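The bin has to be dealt with

2024-09-14

I have been putting off the big sort for months. It was supposed to happen in May, and then in May I painted the hallway instead, which took up every free evening I had and used two rollers and most of my patience. So today I made coffee, put on old clothes and told everyone I was not available.

If you're new here, my system (I use the word loosely) is that anything without a home goes in a bin. Pens, plant stuff, tape, keys to who knows what. The bin fills up, I get annoyed, I tip it all out on the floor and start over. I've done this in three apartments now, and the only thing that changes is the size of the bin!

My friend Hendrik Motaung thinks I should own fewer bins. He may have a point. He got rid of 200 things last winter and kept a list of every one of them on his fridge, and I read the whole list standing there with my coat on. I'm not making a list. I did promise him six bags out the door by tonight, though, and as I type this I'm on bag four, so we'll see.

The pens were the worst part. I sat on the rug and tried every single one on the back of an envelope, and so many were dried up that I started feeling a bit guilty about how long I'd been moving them from place to place. Markers too. The good ones went into a jar on the desk, next to the lamp, where I might even use them.

Then plant things. I have a weakness for small pots. There's a store near my sister's called Loren that has a shelf of them by the register, and I have never once left without one. I decided to keep the ones that have a plant waiting for them and give the rest to my sister, who repots everything she owns every spring and is always short.

Oh, and I've gone right off plastic bins. They crack at the corners and hold on to every smell. A metal one with sloping sides suits me much better, with everything sliding down to the middle where you can find it, and I don't mind a few scratches on the bottom. I like them a bit beat up, really.

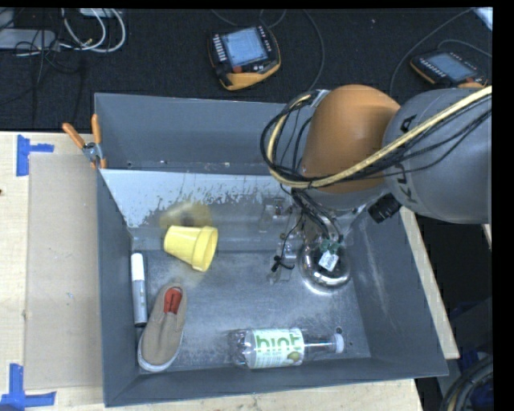
Gray metal bin, little yellow cup on its side.

Next weekend is the closet under the stairs, which I'm dreading. There's a box in there marked "cables, good" and another marked "cables, maybe," both in my own handwriting, and I can't tell you what the difference was. If anyone has a decent way of storing extension cords, please leave it in the comments. Right, back to bag four.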